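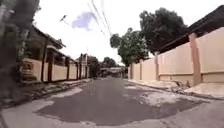 What is in the Karaki price file? Quarterly growth and inflation forecasts, copied out of published outlooks, next to the numbers that came in later.

2024-02-05, by Judite Guerreiro

Home | Data | Notes | Changelog | Contact

# Karaki Forecast Revisions

There are 747 rows. Each row is one forecast, for one economy, as it stood on the day it was printed. When a forecaster changes its mind, we add a row and leave the old one alone, which some forecasters find less charming than we do.
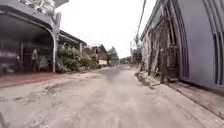
*Lane with a row of buildings on the left.*

## Columns

- `economy`: short code, lower case
- `target_year`: the year being guessed at
- `vintage`: the month the guess was published
- `growth`, `inflation`: percent, as printed
- `actual`: blank until somebody official commits to a number, then blank again if they take it back

Missing values are empty cells. Please do not read them as zero growth. Demyd Palamarchuk did this in October and briefly put 4 healthy economies into stagnation. 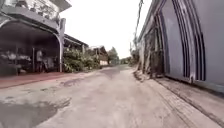 *Concrete lane, buildings on both sides.*

## Known problems

Fiscal years and calendar years are mixed in two of the source series. The `fy` flag marks them, mostly. Rounding follows the source, so a cut of a tenth of a point may be a real change of heart or a new spreadsheet.

The inflation column was typed in by hand before Rosario Morelli wrote the Cadivum import script. Older rows have typos with real character. 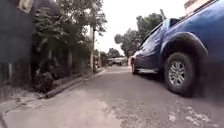

**Maintained by: Skasine Macro Data Team**

Send corrections to Abrehet Birhane with the page number of the source. "I remember it being higher" has been tried. Fixes go into the next release, and the old file stays in `archive/` with its mistakes intact.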